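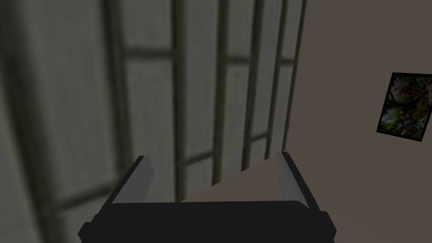

Gripper view in the simulator, fingers open, paneled screen on the left.

I have now spent two full weeks of evenings with Plerkurell, the robot arm simulator from Altent, and my husband has started asking when I plan to eat dinner at the table again. Soon! Probably!

A bit of background for anyone who found me through the bread posts. I bought a used Moulin arm last April and I love it, but every bad idea I have costs me a bent finger pad or an hour of re-leveling. Pramila Upadhyay from my Wednesday build group kept telling me to practice in software first, and I kept nodding and not doing it. Then Altent put up a hobby license for $78 a year and I ran out of excuses.

Setup took me 60 minutes, and a good chunk of that was me typing my own email address wrong. After that you pick an arm, pick a gripper, pick a room and off you go. The rooms are what got me. I was expecting a gray floor and a grid, and what I have up there is a room with a big translucent screen in the shoji style, a taupe wall, and even a little framed picture hanging on it. I parked the arm facing the spot where the screen meets the wall and just looked around for a while before I tried to do anything useful.

The wrist view is my favorite part by a mile. You get the black gripper base along the bottom and the two light gray fingers sticking up, and you learn to judge distance by what shows up in the gap. My first evening I drove straight through everything (the software doesn't care, you hit reset and try again). By the fourth evening I could bring the fingers in over a block and close on it without nudging it first. I did a little dance.

Things I'd like changed: the light in this room is dim and I haven't found a way to turn it up. Anything very near the view goes soft, like the left end of that screen, and I keep leaning toward my monitor as if that would help. The keyboard controls are fussy too. I plugged in an old Jumden gamepad on day two and haven't touched the arrow keys again. There is a manual, all 398 pages of it, and the gamepad section is near the back, so skip ahead.

My laptop is more than five years old and it runs fine if I close the browser. The fan has opinions, but it copes.

Does practice in there carry over to the real arm? For me, partly. My approach angles are much better and I've stopped grabbing things from the side like a raccoon. Grip force still feels like guesswork on the Moulin, and I don't think the simulator has taught me a thing about that yet.

Ingvar Ásgeirsdóttir asked in the comments last time if it will load a custom gripper. It will, I got my own finger shape in on Sunday, and I'll write up the steps once I've fixed the left one, which is currently on backwards.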